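The Quiet Fee on Everything You Return

2021-12-06

Free returns were always a strange promise. Somebody pays for the truck, and at Windari, the housewares chain, that somebody is now the shopper. Since May it has kept $4 from each refund and called the charge a "care fee."
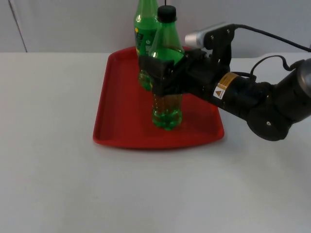 Windari says the money covers inspection. Maybe. Its return contractor, Kullulell, would not say how many boxes get opened, and a store manager's memo I was shown allows nine minutes per pallet — hardly time to cut the tape.

Rival Diveo charges nothing but gives you eight days, down from 91. That is a fee too, paid by anyone who goes on vacation. I would like to see either company print its terms on the price tag.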